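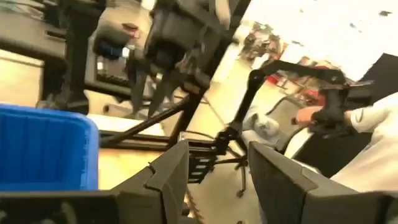 Fig. 4. Blue bin and chair legs.

4. Setting up the two-channel video

These steps apply to "Ilia" by Noura Jaber when it is shown with Modier media players. For single-screen versions, go to section 6.

1. Mark the projector positions on the floor plan. The 2 projections meet in the corner of the room with no gap between them.

2. Mount both projectors and let them run for half an hour before you adjust focus.

3. Connect the left player to the left projector, then the right player to the right projector. Run the sync cable between the players.

4. Turn on the left player first. The right player follows its signal and will show a black screen until it finds it.

5. Play the test file. It lasts 555 seconds and ends with a white grid on both walls. Line up the grids at the corner.

Note: Do not use keystone correction. If the grid is not square, move the projector.

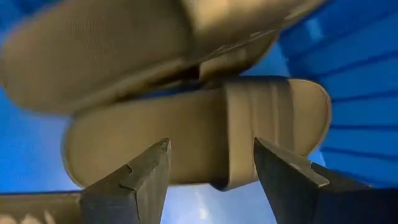

Fig. 5. Beige slide sandals with blue bin.

6. Load the exhibition file and set both players to loop. The film runs 1,493 seconds, with sound from the left channel only.

7. Set the volume with the room empty, then check it again with visitors present.

Caution: Never unplug a player while its green light is blinking. The file can be damaged.

If the channels drift apart, restart both players from step 4. For replacement files, contact Khalil Azar at Nernanik.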